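Dosircombe Residents Forum > House and Home > Limescale on plates, is a softener worth it?

fimell_lane
Posts: 111
June 15, 2021
We moved here from a soft water area and everything dries with a white film on it. Plates, glasses, the kettle. I've been quoted for a Trukum softener but it's a lot of money and we rent out the top floor, so I'd need to ask the tenant about access. Has anyone had one put in?

B. Azevedo
Posts: 2324
Had ours 14 years. Wouldn't be without it. You do have to keep buying salt.

potting_shed
Waste of money if it's only for the washing up. Stand the plates in a rack, then wipe them with a dry tea towel before the water has gone. White vinegar for the kettle. Costs next to nothing.

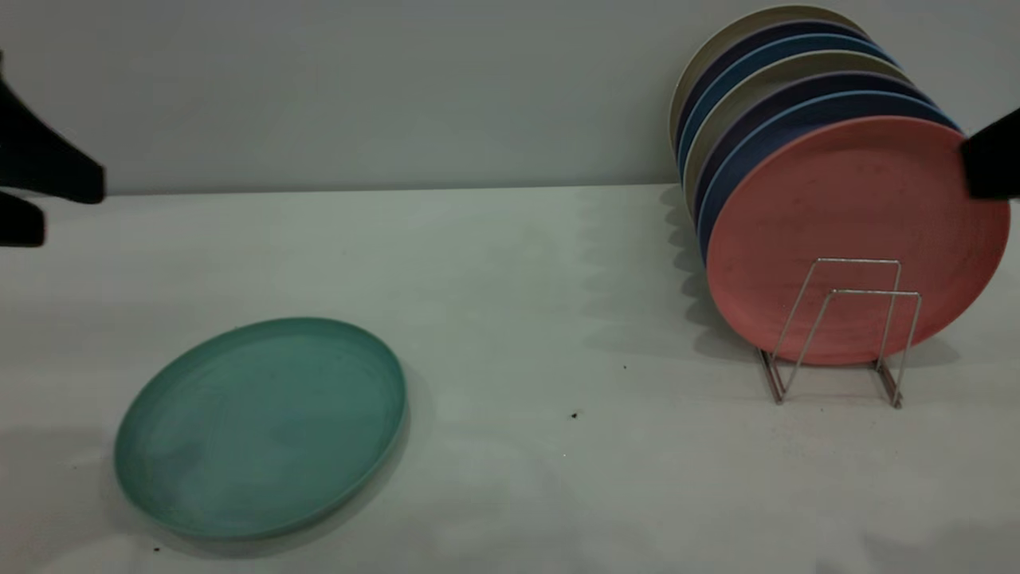
The scuffs you get on coloured plates are a different thing anyway. Those are from cutlery and a softener won't touch them.

B. Azevedo
It isn't only the washing up though. Our last boiler was full of scale when it came out.

potting_shed
Mine is 20 years old and has never had a softener near it.

fimell_lane
Is that on the Yammine side of town? I was told the water is different over there.

potting_shed
Yes, but it's the same supply as far as I know.

Baltazar Figueroa
Get a test strip before you spend anything. And keep one tap unsoftened for drinking. I'm having mine fitted in August and can post the bill if it's any use.

fimell_lane
Please do. I'll get some strips in the meantime.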